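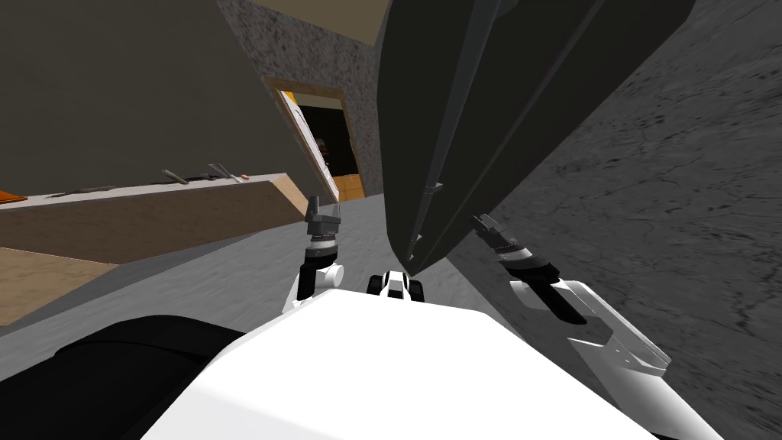
Descaling a kettle or benchtop urn

Hard water leaves a grey or white crust on the element and base. It slows heating and flakes into the cup. Citric acid clears it without the smell of vinegar.

1. Unplug and empty the kettle.
2. Dissolve 80 g of citric acid in two litres of warm water. Halve both quantities for a small kettle.
3. Fill to cover the scale. Do not exceed the maximum line.
4. Bring to the boil, switch off and stand for 80 minutes.
5. Empty, wipe the base with a soft cloth and rinse five times.

Do not use on bare aluminium or chipped enamel. Litre markings on older Weretti urns are on the inside wall only.

Last updated: March 2026
5 comments | 2 shares
© Listau Household Notes | Contact | Back to top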